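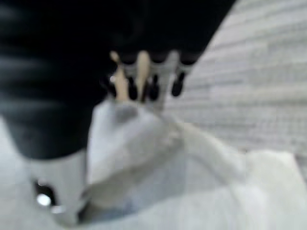
Week 6 is about tidying and linen work, and about the jobs people do next to a machine that has taken over part of a task. Our case is Kinenmont, a company that rents out furnished apartments in Kvaran and cleans them between stays. Cleaning there used to be one job. Now some of the handling goes to a two-armed robot supplied by Prakik, and the rest is still done by the same people who did it before. Soft goods are the hard part. A white cloth bunched up under the fingertips of a gripper has no fixed shape, and where it lies in folds against another white surface, even a person has to look twice to tell where one ends and the other starts. Keep that in mind when you read the task lists below.

## Background to the case

Kinenmont has 270 apartments. Before the trial, each housekeeper worked through an apartment alone, start to finish, and chose the order of the work. Most stripped the beds first, then did the kitchen, and left the living room for last because it was the easiest room and a good place to slow down.

The trial ran for 11 weeks in one building. The robot was given three tasks:

- picking up loose linen and putting it in a bin
- placing throw pillows and cushions back on sofas and chairs
- moving light items off the floor before vacuuming

Everything else stayed with the housekeepers. Scheduling moved to a program called Folteo, which hands out work room by room. This matters as much as the robot does. Several of the complaints in the interviews are about Folteo and have nothing to do with the arms or the hands.

## Splitting a job into tasks

A job description usually names results: "living room ready for guests." To give part of that to a machine, someone has to write down the steps. When Kinenmont did this, the living room came out as a much longer list than anyone on the planning side expected. Housekeepers had been doing several of those steps without a name for them. They checked between seat cushions for lost items. They turned a stained cushion around and reported it. They noticed a smell.

None of these steps went to the robot, and for the first part of the trial none of them was on the housekeepers' list either. Folteo marked the sofa as done once the cushions were in place. The checks stopped until the list was rewritten.

Terms to know for the discussion:

**Task allocation.** Deciding which steps go to a person and which to a machine. It can be done on paper in advance or worked out on the floor. At Kinenmont it was both.

**Residual work.** The steps left over for people after the machine has its share. They are often scattered and harder to schedule than the original job.

**Articulation work.** The effort of making the parts fit together: clearing a path, waiting, resetting, telling a coworker which rooms are finished.

## A closer look at one step

Placing a cushion sounds like a single action. Think about what it involves with two hands. The cushion has to be gripped firmly enough to stay put but it gives way under pressure, so its outline changes as soon as it is held. It has to be lined up with a seat and a backrest that are also soft. Then both hands have to let go without dragging it forward.

In the second picture the left hand presses on the side of a teal cushion while the right one has its fingers curled around the upper corner. The fabric is dented on both sides. A housekeeper would likely do this with one hand while carrying something in the other, and would finish with a pat to get the dents out. Whether the pat counts as part of the task is a fair question. Kinenmont's written standard says cushions should be "full and upright," and the housekeepers and the planners read that differently.

Look also at what is nearby. The light gray pillow in the corner of the sofa is a separate item with its own place in the standard. The lamp and the round side table stand close to the armrest, and there is a thin cable on the floor by the lamp base. Anyone planning the room for shared work has to decide whether those things stay where they are or get moved, and whose list that goes on.

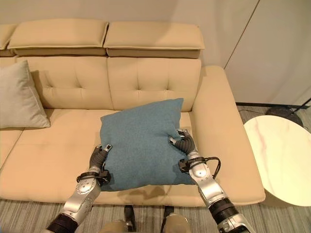
## What changed for the housekeepers

The company logged 1,045 requests for help during the trial. A request means that Folteo sent a message to a housekeeper's phone asking her or him to come to a room. Some took a few seconds to deal with. Others meant walking back from another floor.

The interviews bring up these points most often:

1. **Less bending.** Picking linen up off the floor was the part of the job people most wanted to lose. Several said their backs felt better by the end of a shift.
2. **More interruptions.** A housekeeper in the middle of a bathroom had to take off her gloves, check the phone, and go. The target response time was 300 seconds, and it was shown on the screen as a countdown.
3. **Loss of the easy room.** With the living room partly handed over, the work left was mostly bathrooms and kitchens. The hours were the same but the day felt heavier.
4. **Unclear blame.** When a guest complained about a room, it was not always possible to say who had finished it – the log showed tasks and times, but the guest saw one room.

Pay did not change during the trial. Two people were trained to restart the robot and clear faults, and they asked for a higher grade. That request was still open in June, when our material ends.

## How to read the company's numbers

The report compares minutes of housekeeper time per apartment before and during the trial. It leaves out the walking between rooms that help requests caused, as Folteo counts that as unassigned time. It also leaves out the time spent writing the new task lists. When you use the report in your paper, state which minutes are in the figure you quote.

## For Monday

Read the interview packet and the task list for the living room. Bring one page on the following:

- Pick a step that was missing from the first list. Who noticed it was missing, and how?
- Would you change the 300-second target, or remove it? Say what would happen to the room in the meantime.
- Rewrite "full and upright" so that a planner and a housekeeper would agree on it.

Papers on a workplace of your own choice are fine as long as you have access to at least one person who does the work.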